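December 2, 2018

Slept until nine, then read the paper's sports section over coffee. The long piece was about the Brulline women's handball club and the pay dispute that has been going on since October. I covered that team for two seasons, so I read it twice.

The writer gives most of the space to the club's chairman and four lines to the players. Marianna Wasilewska is quoted once, and only the part where she sounds angry. I was in the hall that night and she talked for ten minutes. She explained the travel money, the physio who comes on alternate weeks, and the contract the men's side got from Domański in the same month. None of that made it in.
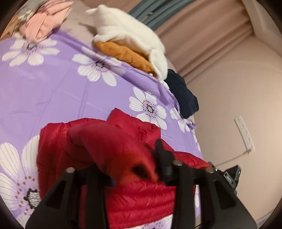 Wrote to Lena Dudek at the desk and asked if they would take a reply. She said 500 words by Tuesday, no name-calling. Fine by me.

The attendance figure bothers me too. The article says the women can't draw a crowd. The Trarkisard match had 2,078 people in the hall. I have the sheet from the gate in my folder. The men had fewer than that the week after, and I don't remember a column asking whether they deserved their wages.

Called Mareike Görtz to check the date of the first letter to the board. She didn't pick up. Will try again tomorrow after work. 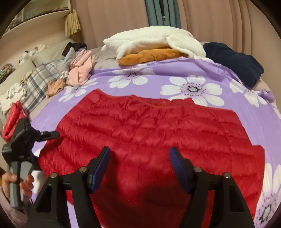

Got a first draft down by four, too long and too cross. Cut the paragraph about the chairman's car. Kept the physio. I still need a line from Bogdan Szczepańska, who signed the sponsor deal and has said nothing in public – he may not want to start with me.

Soup for supper. Early shift tomorrow.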